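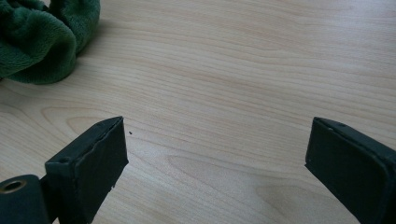 Fig. 4. Wood tabletop with soft green towel

Caring for your Lillico tabletop

This is the fun part - a few minutes of wiping really lets that lovely wavy grain show!

1. Shake out a soft, clean towel (any color works).
2. Dampen one corner with plain water and wring it out well.
3. Wipe along the grain in long, easy strokes, edge to edge.
4. Flip to a dry part of the towel and go over the whole top again.
5. Wait 30 minutes before you put anything back.

Note: Grain loops and streaks differ from one top to the next, so enjoy yours!

Caution: Do not use scouring pads or bleach. Never leave a damp towel bunched up on the wood overnight.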